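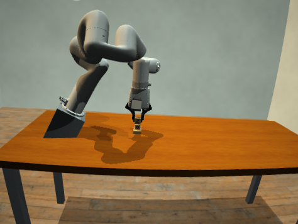
Murkberg wrote:
Could you tell us which firmware the gate recorder is on, and does it stop at the same time every night? If all the files end before midnight we would look at the schedule first and the memory card second. Please don't format the card yet, we may want the log that sits next to the recordings.

Trerance wrote:
Thanks for the quick answer! Firmware is 2.3, and I have left the card alone. The files do all end before midnight, good guess. The last one each night is stamped somewhere in the half hour before, then nothing until the next dusk.

Some background, as I rushed the first message. We run evening bat walks along the river, from the old mill to the cave gate, and the recorder at the gate is the star of the whole thing. Guests hear the horseshoe bats live through the little speaker, and the next morning they get a link to the calls from their own walk. People love it. One family wrote to say they had played theirs at breakfast three days running. So when the late part of the night went missing I wanted it back, both for the guests and for our autumn report on how the colony uses the cave.

Setup:
Recorder: Murkberg gate unit, firmware 2.3
Microphone: Hegedűs, external, on the 20 m cable
Power: 12 V battery, changed before the first walk
Card: 64 GB, 202 files on it, plenty of room left
Schedule: sunset to sunrise

Murkberg wrote:
Thank you, that helps. Three things to try, one per night please, or we won't know which of them did it.
1. Set a fixed schedule, 18:00 to 07:00, in place of sunset to sunrise.
2. Swap the battery for a freshly charged one and note the voltage in the morning.
3. Unplug the external microphone and run on the built-in one.

Trerance wrote:
Night 1, fixed schedule. Stopped at 23:41. So it isn't the sunset table, and I checked the coordinates while I was in the menu. They were right to the last decimal.

Night 2, fresh battery. Stopped at 23:38. Voltage in the morning 12.4, so it had hardly been touched. We did get a beautiful long run of feeding calls just after dark though – I'm attaching one even if it's no use to you, it's too good to keep to ourselves.

Night 3, built-in microphone. Ran until 07:00! Quieter, and with a lot of river noise in it, but the whole night is there. There is a burst of activity before dawn that we had no idea about. I was so happy I listened to it twice before breakfast.

Murkberg wrote:
Great news, and thank you for the call, it went around the office. That points to the microphone or the cable. Can you look at the connector at the recorder end? The input shuts itself off if it sees a short, and it stays off until the next scheduled start. In the log you would see the line "EXT IN FAULT 11".

Trerance wrote:
Fault 11 is in there, every night at the time it stops! I should have opened that log on day one.

The connector at the recorder looks clean. The one at the microphone end has green stuff on two of the pins, and the rubber ring that ought to sit behind the nut isn't there. I've turned the store room over looking for it. The cave mouth breathes damp air late in the evening once the outside cools down (you can feel it on your face at the gate), so my bet is that moisture gets in around half past eleven and bridges the pins. Does that sound right to you?

Murkberg wrote:
It does. Clean the pins with contact cleaner and a soft brush, let everything dry indoors overnight, and fit a new ring. Ours is 23 mm and we have put two in the mail, no charge. A small loop in the cable below the connector will let water drip off before it reaches the nut. Please hold off on firmware 2.4 until this is settled.

Trerance wrote:
Rings arrived, pins cleaned, loop made. First night: full recording, no fault in the log. Second night the same, with drizzle. Third night the same again, and this time with guests at the gate.

One leftover question, and maybe it belongs in a new ticket. Our walks are booked through Presell, and the morning link goes out at 06:30, while the recorder now carries on until 07:00. Guests on the early link miss the last half hour of calls. Can the unit close its file at 06:00 and start another, or do I need to ask Presell to send later?

Murkberg wrote:
The unit can do it. Menu, Files, Split at, then enter 06:00. The earlier file is ready to upload within a minute.

Trerance wrote:
Found it, set it, works. The dawn calls now go out as a second link, and I've added a line to the walk page telling people to look for it. Please close this one, and thank you – I'm already looking forward to April and the first walks of the new season!

Status: closed 27/01/2018
Cause: moisture in external microphone connector, sealing ring missing
Fix: connector cleaned, ring replaced, drip loop added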